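How I tidy the cables on a white desk (and keep them tidy)

Posted Dec 27, 2021 by Tegwen Bellis

I've had a white desk for years now and I love it, but my word, it shows everything. Tea rings, biscuit crumbs, and most of all cables. A black cable on a dark desk you can sort of ignore. On white it looks like somebody has been scribbling. So when I moved the desk to the other wall in September I took every single wire off it and started again, and this is how I did it. Set aside an afternoon. I thought it'd be an hour and I was still on the floor at teatime!

What I used

Reusable hook-and-loop ties, the 10 mm wide sort, in black
A small bag of black zip ties
Stick-on cable clips (I like the Filel ones, they come off again without taking the paint)
A cable tray that screws under the desk, mine's from Idano
Masking tape and a pen
Scissors, or better still a little pair of side cutters
A damp cloth and some washing-up liquid

Step 1: Take everything off

Yes, everything. Save your work, switch it all off at the wall and unplug the lot. Before you pull each plug out, wrap a bit of masking tape round it and write down what it belongs to. I skipped this the first time and spent ages following wires along the skirting board with a torch in my teeth. Put anything you can't match to a gadget in a box. I had four chargers left over, one of them for a phone I gave to my nephew.

Step 2: Clean the top

Warm water, a drop of washing-up liquid, cloth wrung right out. Go along the back edge twice as that's where the dust sits. For the grey scuffs cables leave behind I use a bit of bicarb on the cloth and rub very gently, then wipe it off with clean water. Let it dry properly. The clips won't stick to a wet desk, and they won't stick to a greasy one either.

Step 3: Decide where each cable is going

Put the things back on the desk but leave them unplugged. Then lay each cable out where you'd like it to go and walk away for a minute. Make a cup of tea. When you come back you'll see straight away which ones are silly. My speaker cable was going right across the middle for no reason except that it always had.

I try to keep to one way down for everything, so all the cables leave at the same back corner and drop into the tray together. If your sockets are on the left, use the left corner. Marek Doležal, who sold me the desk, told me to drill a hole in the middle for them, but I couldn't bring myself to do it.

Step 4: Fix the cables to the things that move

This is the fiddly bit. I mean lamps on bendy arms, monitor arms, microphone stands, anything that folds or swings about. 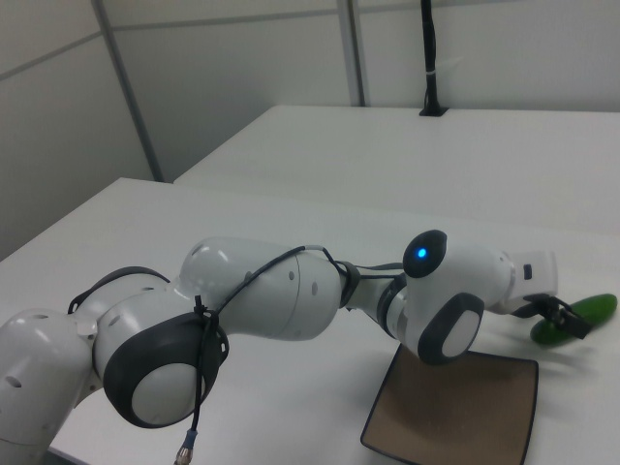

A lamp cable wants to be tied close in to the arm, but never so tightly that the arm can't bend. Start at the base with the lamp folded up, put your first tie there, then open the lamp out as far as it goes and see how much cable the joint swallows. On mine it was a good few centimetres. I go for the same sort of arrangement as in the photo -- a zip tie round the big joint with the round grey cap, then the black cable goes up over the top of the white section in an arc, and there's another black clip near the far end of it before the elbow. Tie near the joints and leave the cable a bit of a curve between them. If you pull it flat and straight with the lamp folded, you'll be tugging on the plug every time you stretch it out.

I did wonder about buying white ties for the white lamp. I tried a few and they went a horrid yellowy colour on the windowsill side, so I went back to black. Black ties on a black cable look as though they're meant to be there.

Some small things I got wrong so you don't have to:

Don't do the zip ties up fully until you've moved the arm through its whole range a few times. Leave them on the first few clicks.

Turn the little square head of the tie to the back or the underside. If it's on top you'll catch your sleeve on it.

Snip the tails flush. A tail cut at an angle is sharp, I've got the scratch to prove it.

Don't put a tie right up against a plug or connector. Leave a thumb's width of free cable so it can wiggle.

Step 5: Bundle what's left

Everything that stays still gets bundled with the hook-and-loop ties. I don't use zip ties here, as I'm forever swapping chargers and you'd be cutting them off every fortnight. One tie every hand's length or so is plenty. Keep the bundles soft and roundish and coil any extra into a loop that sits in the tray.

Power leads go in one bundle and the thin stuff (headphones, mouse, that sort of thing) in another. Take the masking tape labels off the visible ends if they annoy you but do leave them on at the socket end! I swapped mine for neat paper ones later on.

Step 6: Put the clips on

Peel, press, hold it down while you count to thirty, and then leave it overnight before you hang any weight on it. I know. But my first lot came off by breakfast because I was impatient. Two along the back edge and two down the inside of the leg did for my desk.

Step 7: Plug in and check

Plug things in one at a time, and move everything that moves. Swing the lamp, tilt the screen, pull the keyboard towards you. If something goes tight, undo the nearest tie and give it more cable from the tray.

I go over mine every couple of months when I wash the desk top, and it's usually only the phone charger that has wandered off. Next job is the shelf behind the telly, where there are three extension leads and a very old hub to sort out, and I've already run out of the 10 mm ties so I'll have to order more first.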